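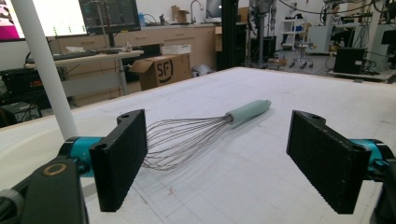

本页最近一次修改：8月，星期日晚

机器什么时候能替我们打蛋？

这个栏目停了两期，有读者写信来问是不是不办了，没有没有，只是夏天太热，人懒。信里还夹着一个问题，我觉得问得特别好，就拿来当这一期的题目：“你们老说机器人快进厨房了，那它到底会不会打蛋？”

我先把自己的看法放在前头，免得大家看到最后才发现我绕了这么一大圈：会一点，在条件合适的时候会一点，离能放心交给它、自己去客厅坐着，还差得挺远。下面慢慢说。

先说打蛋器这个东西。家家都有，抽屉里一翻就是，钢丝圈一头，手柄一头，我们拿起来的时候想都不想。可是您要是试着把自己当成一台只有两根手指的机器，麻烦马上就来了。两根手指，也就是一张一合的那种平行夹爪，眼下很多做家务研究的地方都在用，便宜，结实，坏了好换。用它去夹一把平躺在白色台面上的打蛋器，第一步就得决定夹哪儿。夹钢丝那头，圈是空的，一用力就变形，松一点又要滑；夹手柄，手柄是圆滑的，夹住了还会在指头之间转。我们人的手掌会把手柄整个包住，大拇指往上一压，它就老实了。两片平板可没有大拇指可压。

再说从台面上拿起来这件事。我们去拿一把平放的勺子或者打蛋器，常常是先用指尖把它拨一下，翘起一头，再顺势握住，前后不到一眨眼的工夫。机器多半是从上往下，张开，对准，合拢，提起来。对得准不准，差一点点就是夹住和碰歪的区别。金属丝又亮又细，一圈叠着一圈，深度相机看它常常看得糊里糊涂，有的地方干脆当它不存在。所以我每次看到演示片里机器稳稳当当拿起一把打蛋器，心里都是很佩服的，这不是客气话。

拿起来之后才轮到打蛋。打蛋要什么呢？要手腕活，要快，要知道碗壁在哪儿。我外婆打蛋的时候碗是斜着端的，左手跟着右手走，筷子敲在碗边上，隔着一堵墙都听得见。单臂的机器没有那只左手，碗就得固定住，或者垫一块防滑垫，或者用夹子夹在桌边。碗固定了，蛋液又不会自己跑过来，只能让工具在碗底画圈。圈画得太低，钢丝顶着碗底，手柄在夹爪里一歪，接下来就全歪了；画得太高呢，面上起一层泡，底下的蛋白还是一整块。（我自己赶时间的时候也是这个水平，所以不太好意思笑话它。）

上次在这个栏目里提到过Jimell，有几位读者印象很深。那是Brakby那边的一个小项目，专门拿厨房里的零碎活来考机器：拧瓶盖、擦台面、把叉子放进叉子那一格、搅一碗面糊。项目的负责人叫Santino Durán，人很和气，回信也很长，跟我有得一比。我问他搅拌这一项练得怎么样，他说他们给打蛋器这一项安排了39次试做，从平放在台面上开始，到在碗里搅满规定的时间为止，中间不许人伸手。成功的有多少，他请我先别写，等他们把记录理完再说，我答应了，所以这里就不写。不过他讲了失败大概都败在哪儿，这部分他说可以登。

他说败得最多的一处是搅到一半手柄转了。机器自己并不知道手柄转了，还照着原来的角度画圈，钢丝头已经偏到一边去了。人手一转就有感觉，会重新握一下，握的时候连眼睛都不用看。他们后来在指头的面上想了办法，加大摩擦，好了一些，可是手柄粗细一换，又要重新来过。另外一处败得让人哭笑不得：把打蛋器提出来以后，机器不会在碗边上磕一磕，就这么一路滴着放回去了。Santino说，他从前真没意识到“磕一磕”是一个步骤，菜谱里也没有谁会写。

我很喜欢他这句话。家里的活，大半都藏着这种没人写下来的小动作。叠毛巾之前要抖一下，倒垃圾之前要把袋口拢一拢，洗完打蛋器要在水龙头下面转着冲，面糊都卡在钢丝交汇的那个地方，得用指甲或者小刷子去抠。您看，光是一把打蛋器，拿、搅、磕、冲、抠、挂起来，就已经是六样不同的本事了，机器往往学会了一样，另外几样还得从头教。

那么教是怎么教的？现在比较常见的一个办法，是让人来示范。人手里握着一只跟机器上差不多的夹爪，夹爪上带着相机，人把活做一遍，相机看到的和夹爪开合的过程都存下来，再让机器去学。好处是不用把整台机器搬来搬去，一个下午可以做许多遍；难处是人做得太顺了，总忍不住用一点聪明，比如手腕偷偷一抖，机器那边的关节未必跟得上。所以示范的人要学着笨一点，慢一点，听说头两天做下来手腕酸得连筷子都不想拿。做惯了厨房活的人，反而要多练几天才能把这股利索劲儿压下去。

也有读者问到工厂和后厨那边。那边的情形要好一些，我得公平地说一句。Takagi是一家做点心的作坊，搅面糊早就是机器在搅了，只不过是那种桶固定、搅拌头固定的老式机器，谁也不叫它机器人。他们今年想试的是搅完以后的活：把搅拌头拆下来，冲干净，装回去。听着简单吧？班长告诉我，单是卡扣那一下，年轻学徒都要学上好几回，得边压边拧，听到“咔”的一声才算到位。他们试了2个月，现在机器负责把拆下来的零件送到水槽，装回去还是人来。班长对这个分工挺满意，说至少不用弯腰了。

我觉得这大概就是眼下最实在的样子：整件活交不出去，可是一件活里头，有几截是可以让给机器的。搬过去，放下来，递给我，举着别动，这些它们做得越来越像样。到了要凭手感的那一截，还是得人接过来。Bridis的读者会上有位老先生讲得很有意思，他说他不指望机器给他打蛋，他只希望早上起来，碗和打蛋器已经摆在台子上了，他手抖，开抽屉比打蛋难。当时大家都笑了，后来我回家路上越想越觉得，他讲的这件事，恐怕比打蛋更值得先做出来。

说到值不值得，价钱也是绕不过去的。我没有办法在这里给大家报一个准数，能做这类活的机器大多还在实验室里，配着显示器和一堆线，旁边常年有人守着，跟能搬回家插上电就用的东西是两码事。要是有人上门推销，说能包办厨房里的一切，请您务必让他当场打2个蛋看看，蛋由您出，碗也用您家里的碗。打完再请它把打蛋器洗了。

下一期我打算写叠衣服，尤其是被套，已经有好几位来信点名要看了。如果您家里有什么小活，觉得机器一定学不会，也请写信告诉我，写得啰嗦一点没有关系，越细越好，先用哪只手、眼睛看哪儿、什么时候算做完，都可以写。我会挑一些转给Santino他们，他说他们正缺这样的题目。来信还是寄到老地方，信封上注明“家务栏”就行。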